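Search this site Go

Hi Radymyr,

Quick update for January on the Kernonitz wardrobe corner, and it's a cheerful one! I've spent $135 of the $600 so far, mostly on hangers and hooks, and I'm still hoping to come in well under.

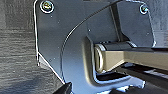
The thing I like best is how light everything feels with white walls and pale doors. Yurii Yurchenko came by on Tuesday to talk through what should hang where (he has strong opinions about coats), and we agreed to keep the clothes few and easy to reach – no cramming. I'd also like to try the same setup at Valtitz later on, if you're happy with this one. 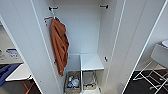
Storage baskets go down low, hanging things up high, and the back panel stays clear. I did look at fancier fittings from Bednarek, but they wanted $100 for a set and I just couldn't see it. Please tell me if you disagree!

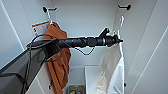

White closet with a bag hanging inside and black hooks up high.

Still to do: labels, a few more hangers, and a written list of what goes where. I'd like to put $40 toward the labels if that's okay with you – could you let me know before I order?

Yours, Yurii's very busy neighbor at Sakerbridge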